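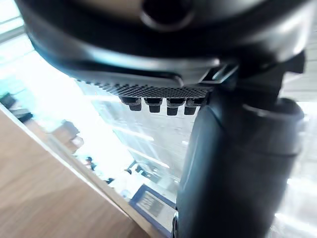
Le robot peut bien ranger tant qu'il veut, a objecté une employée du service courrier pendant la première réunion, mais il faudrait savoir à qui on s'adresse quand un dossier n'est plus à sa place. Sa remarque a été reprise dans presque tous les entretiens suivants, souvent avec des mots proches, et elle a déplacé notre questionnaire. Nous avions prévu d'interroger les salariés sur la crainte de perdre leur poste. Ils nous ont surtout parlé de responsabilité.

4.2 Le rangement partagé sur le site de Stukholm

Le site étudié est un plateau de bureaux ouvert où travaillent 30 personnes. L'entreprise Stukholm y a introduit en avril un robot humanoïde, désigné par le nom de projet Elia, pour la manipulation du matériel courant : sortir un objet d'un meuble, le poser, le remettre en place, refermer. Les demandes passent par Postarik, l'outil interne qui servait déjà aux réservations de salles et aux commandes de fournitures. Avant Elia, le rangement ne figurait dans aucune fiche de poste. Il était fait en fin de journée par les personnes de l'accueil et du courrier, avec l'aide de ceux qui se trouvaient là.

Nous avons relevé 300 demandes dans Postarik pendant la période d'observation. Parmi elles, 114 ont donné lieu à une reprise par un salarié, c'est-à-dire à un geste humain effectué pendant ou après l'intervention du robot. La reprise ne signale pas toujours un échec. Elle comprend aussi bien le fait de pousser une chaise pour dégager le passage que celui de finir soi-même une tâche commencée par la machine, par impatience ou par habitude. Les salariés distinguent mal ces deux cas lorsqu'on leur demande de les noter, et nous avons renoncé à les séparer dans le tableau général. 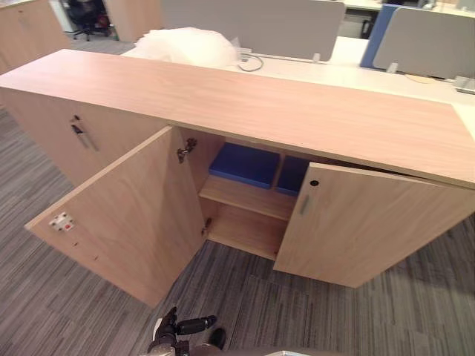 La reprise s'organise autour des meubles bas, parce que c'est là que le travail du robot et celui des salariés se croisent le plus. Plusieurs personnes disent avoir changé leur manière de remplir les compartiments : moins d'objets, rien d'empilé, les pièces de même format ensemble. Un meuble tel que celui où deux éléments bleus et plats sont posés côte à côte sur la tablette, avec le niveau inférieur laissé vide, correspond à ce que les salariés appellent « ranger pour Elia ». L'expression est apparue sans consigne de la direction. Elle désigne une préparation qui prend du temps et qui n'est enregistrée dans aucun outil, puisque Postarik ne connaît que la demande et sa clôture.

Cette préparation est inégalement répartie. Les personnes de l'accueil, qui rangeaient déjà avant l'arrivée du robot, en assurent la plus grande part. Elles y voient tantôt un allègement (on se baisse moins, on porte moins), tantôt une tâche supplémentaire qui s'ajoute à la surveillance. Les chargés de dossiers, installés plus loin sur le plateau, n'en parlent presque pas. Quand nous leur avons décrit la pratique, deux d'entre eux ont dit l'ignorer, alors qu'ils utilisaient les mêmes armoires.

La circulation a changé aussi. Une porte de meuble ouverte en bas gêne peu une personne debout qui sait qu'elle est là — elle la contourne ou la referme du pied. Avec le robot, les salariés hésitent à toucher à une porte tant que la demande reste ouverte dans Postarik. Ils attendent ou font le tour. Une assistante nous a expliqué qu'elle ne refermait plus rien d'elle-même depuis qu'une intervention avait dû être relancée après son passage. Elle ne savait pas si son geste en était la cause et personne ne le lui a dit.

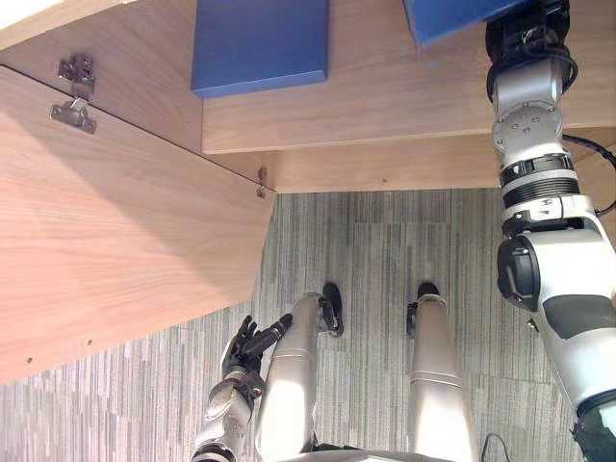
Le robot a-t-il réduit le temps que les salariés consacrent au rangement ? Le temps de manipulation diminue, le temps d'attention augmente, et nos données ne permettent pas d'établir un solde pour l'ensemble du plateau.

Les sept personnes qui ont tenu un carnet pendant toute la période décrivent des situations assez différentes. Chez celles qui avaient des douleurs de dos, le fait de ne plus s'accroupir devant les meubles est mentionné dès les premières pages et revient régulièrement. Chez les autres, les notes portent davantage sur l'attente, sur le bruit ou sur l'impression d'être observé par les collègues quand on intervient à côté de la machine. Un carnet ne contient que des heures et des numéros de demande. Son auteur nous a précisé qu'il voulait pouvoir prouver ce qu'il avait fait.

La question de la trace rejoint celle posée lors de la première réunion. Avant Elia, un objet égaré se retrouvait en interrogeant les collègues de vive voix. À présent, les salariés consultent d'abord Postarik, qui indique le meuble et l'heure de clôture, puis ils vont vérifier sur place. Si l'objet manque, trois interlocuteurs sont possibles : l'équipe technique, l'accueil ou l'auteur de la demande. Les réponses à notre questionnaire se partagent entre les trois, y compris à l'intérieur d'un même service. La direction de Stukholm considère que la responsabilité revient à l'auteur de la demande. Cette règle figure dans la note de lancement, mais elle n'avait été retenue que par une minorité des personnes interrogées.

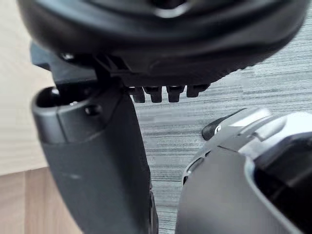

Figure 5. Doigt de préhension gris foncé sous le boîtier noir, au-dessus de la moquette.

Les échanges avec l'équipe technique portent pour beaucoup sur ce que la pince peut saisir. Les salariés en ont une connaissance pratique, acquise en regardant, et ils l'emploient pour décider de passer ou non par Postarik. Les objets souples ou très fins sont rangés à la main sans qu'aucune demande soit créée. Il en résulte un biais dans notre relevé : les tâches jugées difficiles n'y apparaissent pas, et la part des reprises serait sans doute plus élevée si elles y étaient. Nous revenons sur ce point en 5.1, avec les données du site Simon, où toutes les tâches de rangement doivent être déclarées, y compris celles effectuées sans robot.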